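Stukham Toy Library
Minutes of the Collections and Lending Meeting
Monday, April 6, 2026

Chair: Nélida Palma
Minutes: Renato Rivadeneira

1. Previous minutes

Approved with one correction. Item 4 should read "repair shelf," not "return shelf."

2. Catalog migration

The move from the card file to the Juto catalog is complete for puzzles, board games and construction sets. Soft toys and dress-up clothes remain on cards. There are 62 soft toy records still to be entered. Each record needs a category code, a washing code and a replacement value. Records without a washing code will not be accepted by the system, and items in that position stay off the lending list until the code is supplied.

It was agreed that the old card numbers will be kept as a secondary reference until the end of June.

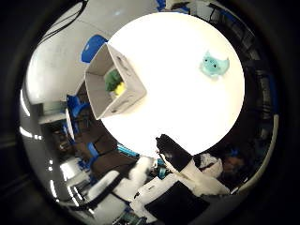 3. Storage and containers

The present storage plan allots one container per category, with the label on the short side. Zapata has quoted for lidded plastic bins in two sizes. The quote was considered high for the smaller size. Members noted that an open cardboard box with hand holes, like the gray one on the white round table, is easy to lift down and allows the contents to be checked without unpacking. Cardboard cannot be wiped clean, however, and does not stack well once the flaps are folded back. Decision: plastic bins for construction sets and puzzles, cardboard for soft toys pending a second quote. Shelf depth to be measured before any order is placed.

4. Cleaning of soft toys

The draft cleaning procedure was read. Machine-washable items are to be washed after every loan. Surface-clean items are to be inspected at the counter and held for 2 days before reissue. Items with batteries or sound units are to be treated as surface-clean unless the unit can be removed.

There was discussion of knitted and looped fabrics, which hold crumbs and take longer to dry than felt. The procedure will carry a separate line for these, with air drying only.

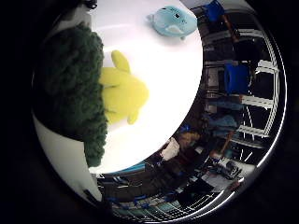

Renato Rivadeneira objected that a separate line would add a third washing code, and that Juto has room for only two without a paid change to the form. He proposed entering looped fabrics under the surface-clean code with a note in the remarks field. Agreed. The wording of the note is to be the same on every record.

5. Loan period and late returns

The loan period stays at 12 days. A request from Meren branch to allow one renewal by phone was accepted, provided no other member has reserved the item. Late charges are unchanged.

6. Budget

Almost 2,000 dollars remains in the equipment line. The bins will be charged to this line. Replacement toys will continue to come from the donations line.

7. Actions

N. Palma: obtain second quote for bins; reply to Meren on renewals.
R. Rivadeneira: enter soft toy records; circulate wording for the remarks field; measure shelf depth.

8. Next meeting

To be held in June at Meren. Date to be circulated with the agenda.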